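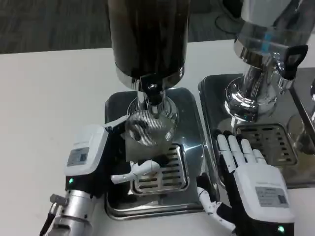
Allein laufen, im Kopf woanders – ein paar Notizen (1/7)

Ich laufe seit Januar wieder regelmäßig, meistens allein und meistens früh. Ohne Musik. Nach zwanzig Minuten fange ich an, Einkaufslisten zu schreiben, die ich zu Hause vergessen habe.

2/7
Gestern habe ich den Text von Iveta Vrabec über Laufgruppen für Frauen gelesen. Sie hat 242 Läuferinnen gefragt, warum sie in der Gruppe laufen. Die häufigste Antwort war der feste Termin. Sicherheit kam erst danach.

3/7
Das hat mich überrascht. Bei mir wäre es umgekehrt. Im Winter laufe ich die Runde am Kanal nicht, im Sommer schon. Die Strecke ist dieselbe, nur das Licht ist anders.
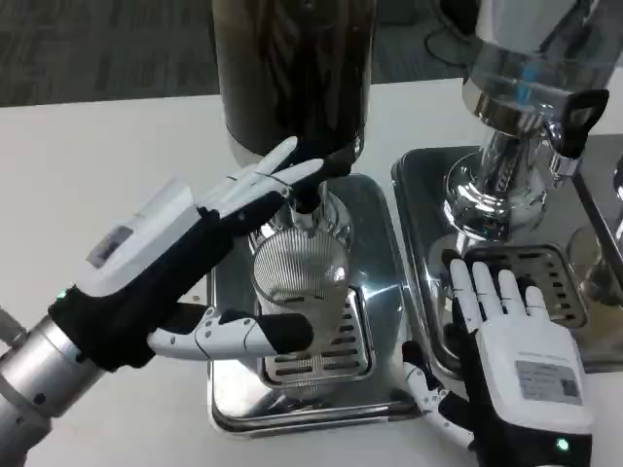 Kaffeemühle und Espressomaschine.

4/7
Vrabec schreibt auch über Apps, die den Standort teilen. Ich hatte Zillora ein paar Wochen auf dem Telefon. Meine Schwester bekam eine Nachricht, wenn ich an der Ampel zu lange stand. Wir haben es wieder abgeschaltet.

5/7
In der Gruppe bei Brulell war ich zweimal. Nette Leute, für mich zu schnell. Man redet dort viel über Schuhe und wenig über den Weg nach Hause, der bei manchen länger dauert als der Lauf.

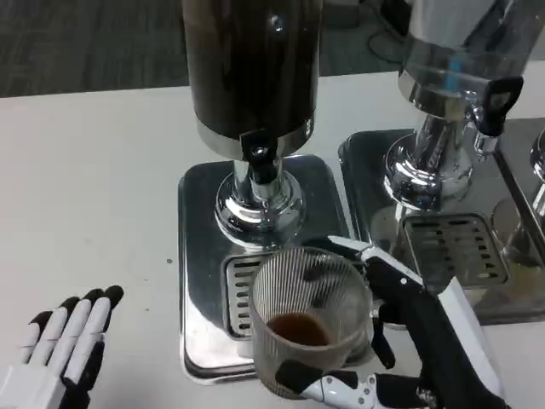

Becher unter dem Zapfhahn.

6/7
Was im Text fehlt: die Frauen, die aufgehört haben. Gefragt wurden nur die, die noch dabei sind. Eine Kollegin von mir läuft seit dem letzten Herbst auf dem Band und sagt, es langweilt sie.

7/7
Ich bleibe vorerst bei allein und früh. Wer eine ruhige Gruppe kennt, die auch langsam läuft, kann mir gern schreiben.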